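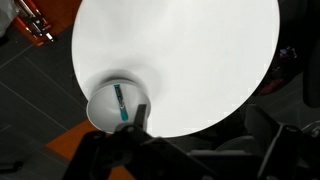 Round tables in a shared office: keep or dump? Ours seats two, badly, and it collects whatever people have in their pockets. I put a white dish on it to contain the mess. Today's catch is one slim teal thing, lying in the bottom like it pays rent.
wlachance

Dump it. You have desks. Put the 533 printed handouts on one of those.
nester_gk

Disagree. Desks are where people hide from each other. We kept ours and got rid of two chairs.

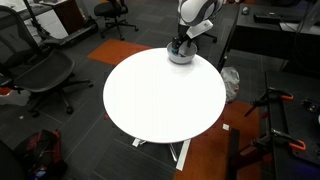
The carpet tiles stay too, before Wayne starts. Orange hides coffee.
idufour

Orange hides nothing, Gordon.
wlachance

Compromise: table stays, dish stays, markers only.
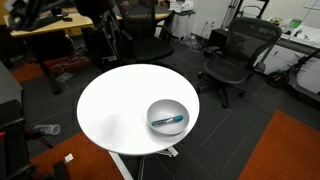 Marker in the dish, per the new rules.

Fine, but I'm not wiping it.
wlachance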